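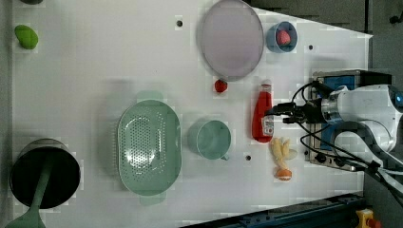 Why does a colander have holes?

I love this question, because I got it wrong when I was little! I thought the holes were there to make it lighter to carry. (My sister still teases me.)

A colander is really a bowl that lets water go and keeps the food. Say you're washing strawberries. You put them in, run the tap, and the water slips out through the little holes. The strawberries are much too big to follow it, so they stay put. Now try the same thing in a plain bowl, like a small blue one. The water has nowhere to go! It just fills up and your strawberries go swimming.

So who needs which? A mug has no holes, and I'm very glad when there's cocoa in mine. A plate is wide and flat, great for a sandwich and terrible for soup. A ketchup bottle is squeezy with one small opening, so you get a blob and not a flood.

Want to test it? Get 2 bowls, a colander and some toy food, and play at the sink. Guess first: what will stay in the colander, and what will slip through? Try a grape, then a pea, then a spoonful of dry rice. I was surprised by the rice!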